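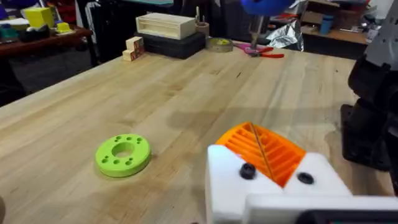
What should be on a worktable before small parts are put together?
Only the parts for the present step, the tools that step calls for, and enough bare surface to turn the largest part around. Everything else goes to the back edge of the table or to its place in storage.

Chapter 4
The Worktable: Parts, Tools, and Open Space

In this chapter you will learn to
divide a tabletop into working and holding areas
lay out small parts in the order of use
put hand tools down safely between steps
clear a table so that another person can start work on it

Key terms: near area, far edge, parked tool, loose part, reset

4.1 Why the table comes first

Chapters 1 through 3 dealt with measuring, marking, and choosing a fastener. Each assumed a table that was ready for use. In most shared workshops the table is seldom ready. Tape, pliers, blocks, and half-finished pieces stay where the last person set them down, and the next person works in whatever space is left.

The workshop at Clovuvville, whose methods are used throughout this book, serves 274 registered students at a small number of wooden tables. Its rules for table use fill a single page. They were first written one July, when the workshop changed from assigned benches to shared ones, and they have been revised twice.

The basic rule divides the tabletop in two. The near area is the part a seated person can reach without leaning. Work is done there. The far edge is a holding strip for items that will be needed during the same session, such as a roll of tape, a cup of thin sticks, or pliers. An item that will not be needed in the session belongs in neither area.

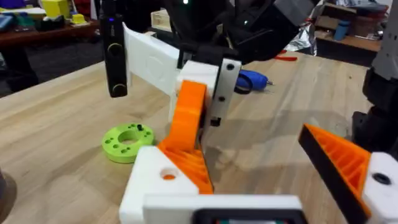

Figure 4.1 A lime-green ring with a small black peg in one of its holes.

4.2 Loose parts

A loose part is any piece that has not yet been joined to another. Rings, pegs, knobs, and small blocks are all loose parts until they are fastened. Flat parts should lie with the working face up. Parts that can roll should stand on end or be placed in a tray. When two loose parts look alike, they should be kept on opposite sides of the near area and labeled if the session will be interrupted.

Holes deserve attention before assembly begins. Where a part has a circle of holes, the student should decide which one receives the first peg and mark it lightly in pencil. The peg is then fitted by hand. If it does not enter with light pressure, it should be taken out and measured again as described in Section 2.5.

The Plotex parts tray, used in the exercises for this chapter, has 40 compartments. Students without a tray may use cups or shallow boxes.

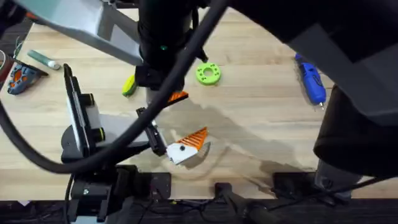
Mabli Foulkes holds that the tray is introduced too soon, and that beginners should spend their first sessions with loose parts directly on the wood, where a poor layout shows itself quickly. Instructors who prefer this order may assign Exercise 4.3 before Exercise 4.1.

4.3 Parked tools

A tool that has been put down but will be picked up again is called a parked tool. It is parked with its tip pointing away from the person working and its handle within reach. Tools that heat up are parked on a stand. Cords are led off the back or side of the table and never across the near area.

No more than two tools should be parked at once. Pliers count as one tool, whatever their size.
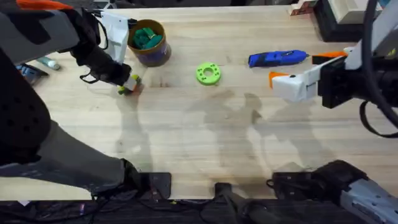 According to Zineb Erraji, the limit of two is sensible for a single worker but too strict when two people share a table, and each should be allowed a parked tool on his or her own side plus one between them. The Clovuvville rules now permit this.

4.4 The reset

A reset returns the table to a state in which a stranger could begin work. Loose parts are collected first, then tools, then containers. The surface is wiped last, along the grain. Stains that remain after wiping are noted on the table card but are not sanded out by students.

Before you read on, look at the table nearest you and list every item on it. Mark each as a loose part, a parked tool, or neither. Keep the list for Exercise 4.1 on page 207.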